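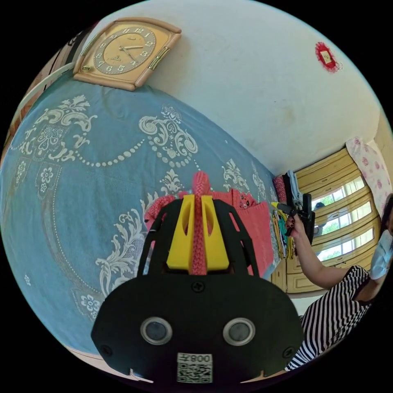 *Blue bedspread with the cream scroll print, wall clock near the head of the bed*

# Second serve gone completely since I changed racquets. Frame, strings or me?

**Virgilio Dagdag**

Typing this quick before work so sorry for the mess.

Club player, mid 40s, play doubles in the Dindwood summer ladder and some singles when I can get it. Always had a boring but ok second serve. Kick-ish, more slice than kick if I'm being fair about it, but it went in. Could count on it. Lost matches for plenty of other reasons.

In September I switched frames. Old one had a crack near the throat. New one is 316 grams strung, the old one was lighter, don't know by how much, never weighed it. The new one came strung with a poly, full bed, no idea what tension, guy at the counter said "mid". Cost me 140 used so I'm not keen to hear I should get rid of it.

Since then:

- first serve fine, maybe even better
- groundstrokes fine once I got used to it
- volleys better
- second serve a disaster. Long or into the bottom of the net. No pattern to it.

Last ladder match I double faulted 7 times in one set. My partner was nice about it for the first four.

Things I tried already: tossing more to the left (I'm right handed), slowing down, serving it "like a first serve but softer" which was awful, going back to continental grip and checking it every time. Grip is right, I'm sure of that. Also tried an overgrip, made handle too fat, took it off.

Arm gets tired in the third set too, which it didn't used to. No pain, just heavy.

So do I restring first, or is this technique and the racquet is just showing it up? Dont want to pay for a restring if it's me. And if I do restring, what with? I do not break strings, maybe once a year.

---

**Ermanno Testa**

Its the poly. Cut it out. Full poly for somebody who breaks one set a year makes no sense, and a used frame with the seller's strings in it could have been sitting like that for ages. Poly goes dead, tension drops, you get balls flying long for no reason and then you start holding back and dump the next one in the net. Been there.

Synthetic gut, middle of whatever range is printed on the frame. Cheap. Done. Same thing I use.

Don't change anything else until you've played with it.

---

**Waltraud Eichhorn**

I'd agree on restringing but I don't think that's the whole story, your first serve would be off too if it was only strings. You say it's better. So.

What stands out to me is "slowing down." Heavier frame, tired arm, slow swing. That's the second serve problem right there I would bet. On a second serve the racquet head has to move as fast as on the first one, just in a different direction (up and across, less forward). If you slow the arm there's no spin and nothing brings the ball down. Then gravity decides. Long if you catch it flat, net if you catch it low.

I coached juniors at Ruawai for a good few years and every one of them did this after moving up to an adult frame. Every adult does it at 30-40 too, me included.

What I'd do, in this order:

1. Basket of balls, stand on the service line, not the baseline. Hit second serves from there with full swing speed. They have to go up and over and drop in the box. You can't do it from there without spin, you'll find out in about five balls.
2. Move back halfway. Same swing. Don't go back further until most are landing.
3. Baseline. Aim a good bit higher over the net than feels sane. If they go long keep swinging and brush more, do NOT slow down.
4. Only then play points.

Toss: you said you moved it left. Fine for kick, but a lot of people move it left and also behind them, and then they arch back and the arm gets stuck. Put it over your head, a touch left, no more. Let a few drop without hitting and see where they land.

Also which foot position. Did that change? Sometimes people open up their stance without noticing when a racquet feels heavy, they're trying to help it around with the body. Lay a spare racquet on the ground along your toes and look where it points. It should still be pointing the same way after ten serves.

On the heavy arm, shorter sessions for a couple weeks. Twenty good second serves and stop. Don't empty the basket three times because you're annoyed. If heavy turns into sore on the outside of the elbow, stop serving and get someone to look at it, and get the poly out that same day.

Strings: synthetic gut is ok. Multifilament is softer and costs a bit more, I'd go that way with a tired arm. Go a couple pounds under the middle of the range. Write the date on a bit of tape in the throat so you know next time how old they are. Ermanno is right that used frames are a lottery on this.

Edit: forgot, check the grip size. If an overgrip made it too fat then the size is probably right, but if the bare handle already feels big that will kill your wrist on a spin serve. Old one and new one side by side, should be stamped on the butt cap or somewhere on the shaft.

---

**Flora McIver**

Not a string expert so skip if you want that. I had the yips on second serve for most of a season at Wovutdale, no new racquet, nothing to blame. What got me through was underarm. Seriously. Legal, ugly, and the other team hates it. Used it for two matches, quit worrying, normal one came back on its own mostly.

Also tell your partner to stand back at the baseline on your second serves till its fixed. Otherwise they get blasted at the net and then you're thinking about that as well.

There's a serving clinic at the Hotutdale courts in the evenings I think, no idea if it's still on. Ring first. They had a ball machine but the feeder kept jamming.

---

**Virgilio Dagdag**

Ok thanks all. Did the service line thing at lunch with a half basket. Waltraud I hate that you're right. First bunch went straight into the net, I really was slowing down, couldn't feel it at all from the baseline. After a while got a few with proper drop on them. Stance had opened up too, racquet on the ground was pointing at the wrong net post basically.

Grip size is the same on both, checked.

Restring going in anyway, multi, two under mid. Stringer says the poly in it was "like wire". Will post after the next ladder match if I remeber.

Flora not doing underarm. Maybe at 5-1 down.

---

**Ermanno Testa**

Told you about the poly.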